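Quiénes somos

En Nedance enseñamos a bailar a gente que cree que no sabe, ¡y nos encanta! La escuela la abrió Pendo Khaemba en un antiguo almacén de Hundton, con un espejo prestado y un suelo que crujía en cada giro (todavía cruje un poco junto a la puerta).

Hoy tenemos 2 salas, Gaillard y Amano. En la primera se baila danza antigua y de salón; en la segunda, contemporáneo, y los grupos de adultos la llenan casi todas las tardes. Nuestra alumna más veterana empezó con 61 años y ahora se sabe las coreografías mejor que los profesores.

No pedimos experiencia ni pareja. Basta con ropa cómoda y calzado limpio, y quien prefiera venir a mirar una clase antes de apuntarse puede hacerlo cuando quiera. En diciembre abrimos las puertas a familias y vecinos para la muestra de invierno, con merienda incluida, y siempre acabamos todos en la pista.
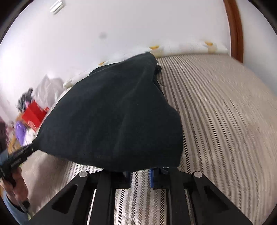 ¿Puedo apuntarme con el curso ya empezado?

Las inscripciones están abiertas todo el año y te ayudamos a elegir el grupo que mejor encaje con tu nivel.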